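Home | Issues | Authors | Search | Next section

3. The Table Study

3.1 Why we bothered with a table

I should say up front that this section started as an argument over lunch. Inès Caron had been reading our notes from the Skurnbridge kitchen visits and she kept coming back to one thing, which was that people almost never put an empty bottle away from where they finished it. They lay it down, or stand it up, next to whatever else is on the table, and there it stays until somebody clears. Leif Kragh thought that was just laziness (his word, not mine!). I thought it had more to do with the tray. If there's a tray on the table, and the bottle is beside the tray and not on it, somebody has made a small decision about what the tray is for, and I wanted to know what that decision was.

So we set out to look at clearing up in the plainest setting we could manage. One table, one cloth, one tray, one bottle. We dropped the plates and the cutlery that Dhillon used in her earlier work at Valdovinos, mostly because the people in that study spent so long stacking the plates that the bottles hardly got a look in. Josée was very good-humored about us throwing out most of her setup.

3.2 The cloth and the tray

We went back and forth on the cloth for longer than I'd like to admit. A bare tabletop was easier to wipe, but a bottle lying on its side wanders off on a bare tabletop if you so much as lean on it, and then you spend your afternoon chasing it. Cloth holds it a little. White also happens to be what most of the Skurnbridge households brought out when we asked them to set a table "for company," so that settled it. We didn't swap the cloth between sessions unless something was spilled, and it did pick up marks as we went along. Thierry Gilbert wanted it ironed each Friday. It was not ironed each Friday.

The tray is red plastic, rectangular, with rounded corners and a raised rim, the sort you'd carry your lunch on. The rim matters more than you'd think. In the pilot we tried a flat board, and people treated it as a place mat and wouldn't put trash on it at all. With a rim, they seemed happier to load it up and carry it off. We left the tray at a slight angle to the table in this layout, which I'll call the loose layout from here on, and lined it up square in the other one, the neat layout. 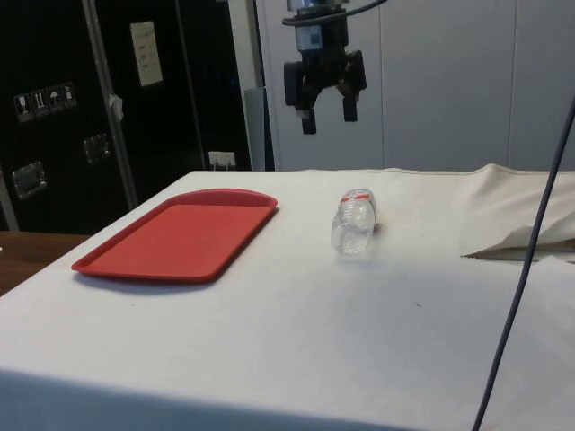
The neat layout got the quicker responses, and I'll come to those, but the loose one is where I think the interesting stuff is. When everything on a table is square and tidy, people hesitate to touch it. They ask if it's finished, or whether somebody is coming back. When things are a bit crooked they just get going. Inès has a nice phrase for this in her field notes, she calls it "permission," and I've tried to find a better word and given up.

Figure 3. The loose layout, with a red tray and a clear plastic bottle lying on its side on a white cloth.

3.3 What people did with the bottle

We ran 200 sessions, and from those we logged 619 separate moves, where a move is any time an object gets picked up and set down somewhere else. Shaohua Xiong did the coding with me, and when the two of us disagreed we watched the session again together until we didn't. (The disagreements were nearly all over whether nudging counts. We decided it doesn't.)

The most common first move was bottle onto tray, no surprise there. What I hadn't expected was how often people stood the bottle upright on the table first, let go of it, and only then moved it to the tray. It's an extra step and it gains you nothing, and when we asked them about it afterward most had no memory of doing it. Leif's reading is that a bottle on its side looks like a spill waiting to happen, even when it's empty, so you fix that before you do anything else. I mostly agree, though I'd add that an upright bottle is easier to grab around the middle, and hands are pretty smart about setting up their next move.

A smaller group brought the tray to the bottle. They slid it across the cloth, which bunched up under the rim, and then they had to stop and smooth the cloth out again. The Tisham households did this much more than the others, and I don't have a good explanation yet. We pick that up again in Section 4, along with the neat layout timings.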